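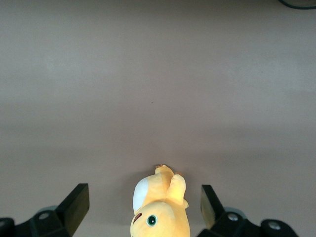 I'm looking for people who like to talk about their grandmothers' cooking. Or their uncle's, or the neighbor's who fed you every day after school – whoever it was. For the last couple of years I've been collecting family recipes from around Nelville for a book, and I've hit the point where I can't do it from my own phone list anymore. So I need new folks! You'd come sit down with me at a plain grayish-beige table, nothing fancy, and tell me how the dish gets made and who made it first. I'll have a recorder going and I'll be scribbling too, so please don't worry about talking too fast.

You don't have to be a good cook. One of my favorite sessions so far was with Hélder Moreira, who can't boil an egg by his own account but remembered every step of his mother's salt cod, right down to which pot she wouldn't let anybody else touch. If all you've got is half a recipe and a strong opinion, come anyway.

What I'm after:

Anyone 18 or older who lives in Nelville or Fladlow now, or grew up in either one. The dish can come from anyplace at all. I have 43 recipes so far and way too many of them are cakes (I love cake, keep the cake coming, but I would really like some soups and pickles and things people ate on a weeknight).

How it works:

One conversation, 84 minutes at the longest, that being what fits on my old recorder before it quits. Bring a recipe card or a photo if you have one and I'll copy it and hand it right back. If you're more comfortable in Portuguese, Cinzia Sorrentino will sit in with us, and she's a delight. You'll get to read your pages before they go anywhere, and you can change your mind about being in the book up until it goes to the printer in March.

I can pay $25 a person, cash, plus a copy of the book when it's done. I know it's not a lot. There's also coffee, and usually something out of somebody's recipe that I've been testing – last week it was Aleksandra's poppy seed roll and I ate most of it.

We meet at the Sampaio building, second floor, room 177. There's an elevator, it's just slow. If stairs and elevators are both a pain, say so and I'll come to your kitchen instead.

To sign up, leave your name, a phone number and the name of the dish at the front desk downstairs by 11/16/18. Kids and grandkids are welcome to tag along and correct you.

Nazanin Heydari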